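Events > Talks > Running a small theater company

Notes - talk on starting a company with no building. 11 Dec 2024. Keep it moving, they want time for questions.

Open with the first season. 3 actors, one van, church hall in Zerndale. Meenakshi Pai directing, me doing everything with a plug on it. Sold some 400 tickets across the whole run. Don't dwell. 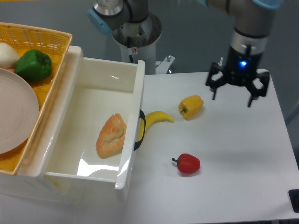 Yellow pepper, white tabletop.

Then the Tillow years. Bigger house, worse heating. Read the bit from Sumathi's letter if teh mood is right - skip if not. Point is we cast from the acting class, no auditions, and got Nimal Dissanayake that way.
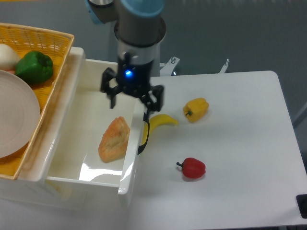
Props next. Always underfunded, always last on the list. For the kitchen play we had real food every night and it ate the budget. Say: pick things that read from the back row - a banana does, a yellow basket does, a teaspoon does not. Sreekumar kept a list taped up backstage, who eats what and in which act. Ask who here has worked props. Wait for hands.

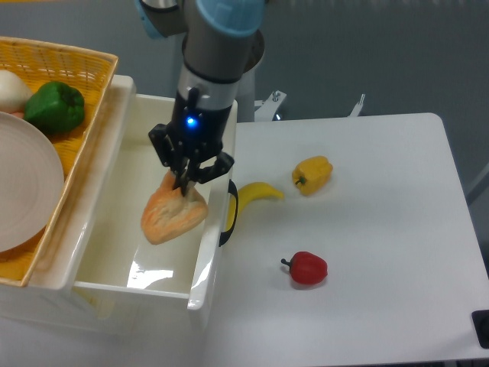
Zonetti Players - Education & Outreach

Money. Be quick. The 800 seat offer and why we said no. Small stage, same actors, longer runs. Tharun Suvarna argued for the big house and he had a point, say so, he's in the second row.

Touring - 9 towns one November. Same set, cut down twice. Lost a flat on the

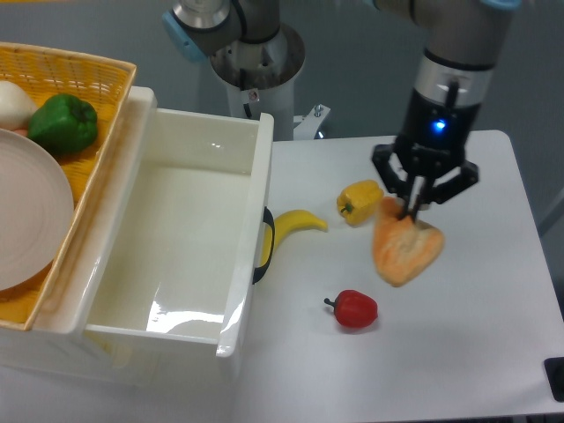
highway, found it next morning, played in front of it that night. Pause here.

Last bit: voice work. Do the breathing exercise with them standing up, chairs pushed back. Two minutes, no more. Then questions. Repeat each question into the mike, people at the back cant hear. Sign-up sheet for the spring workshop is by the door.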